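Pretis
Products > Kitchen and pantry > Jinum

Jinum two-arm station
For breakfast rooms, staff canteens and office pantries
Rent: 399 dollars per month, service included
Page updated: 21/02/2023

Jinum is a station with two arms for the small, repeating jobs of the cold kitchen. It takes slices of bread, opens and closes jars with screw lids, spreads jam and butter, and puts the finished slice on a plate. It works at the speed of a calm person. In a kitchen that serves breakfast this is usually enough, as the slices can be prepared before the guests come down.

We sell Jinum to places where one or two persons do the whole morning. These persons do not have one job. They make coffee, answer the telephone, carry chairs, look for the missing key of the terrace, and between all this they spread bread. The spreading is the part which suffers most from being interrupted, and it is the part we took for the machine.

What the station does

It picks up a slice from a stack or from the table and lays it down flat where it is needed. It can hold the slice with one gripper while the other one works with the spoon. Soft white bread needs a lower gripping force than toast, and this can be set on the laptop, separately for each kind of bread. Four recipes are installed at delivery. More can be added by our technician.

Each arm has its own camera at the wrist, and there is one more camera above, looking down at the table. The jars do not need to stand on marked positions, but they should stand where both arms can reach.

What the station does not do

It does not cut bread. It does not recognize if jam is old. It does not clean the table, and it should not be asked to work with hot liquids. Rye bread with a very open crumb is still difficult and we prefer to say this before the contract and not after.

Jinum at work with bread on a two-section table

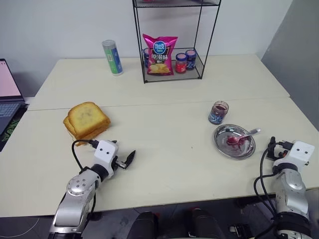
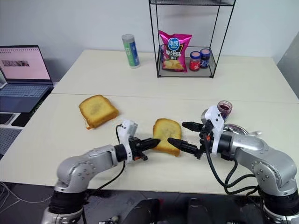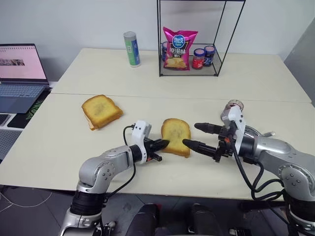 Working beside it

The question we receive most is what happens with the person who did this work before. We can answer only for the places we know. At the Cabrera guest house, Guadalupe Barrera had the breakfast shift alone for a long time. She is still on the same shift, with the same hours. She sets out the bread and the jars in the evening, starts the station when she arrives, and then goes to the dining room, where earlier she could go only when everything was ready. She told us that in the first weeks she kept returning to the kitchen to watch it. Now she returns when it calls her.

Some things became more work. The jam spoons must be washed more often than by hand, because the station does not notice when a handle is sticky and the grip becomes worse. Somebody has to check the bread before the start and take out the broken slices. Ms. Barrera also asked for a louder signal when a jar is empty, and this is included from April on all stations, without extra cost for present customers.

At the staff canteen of Wernomier the experience was different. The team there liked to prepare the bread together and talk, and the station took this hour away from them. Their kitchen manager, Soledad Cuevas, finally moved Jinum to the afternoon, for the sandwiches of the late shift, and left the morning as it was. We find this a good solution and we mention it now to every new customer: please ask the people in the kitchen which hour they want to give away.

Installation and training

The table must be stable and at least as deep as a usual kitchen counter. Two tables pushed together are fine if they have the same height. The laptop should stand beside the work surface, within view of the person who operates it.

Training takes 4 hours and is given at your place, with your bread and your jars. We ask that everybody who will work near the station takes part, also the persons who will not operate it. They learn how to stop it, how to free a gripper that holds something, and how to move the arms by hand when the power is off.

Included in the rent

Two arms with grippers
Wrist cameras and upper camera
Laptop with the Jinum program
Training as described
Replacement of worn finger tips
Telephone support during your opening hours, also early in the morning

Not included: table, dishes, food, electrical work.

Minimum rental time is 2 months. After this you can cancel at the end of any month, and we collect the station ourselves. If you wish to see Jinum before deciding, write to the Pretis sales office and tell us which bread you serve. We will bring the same kind.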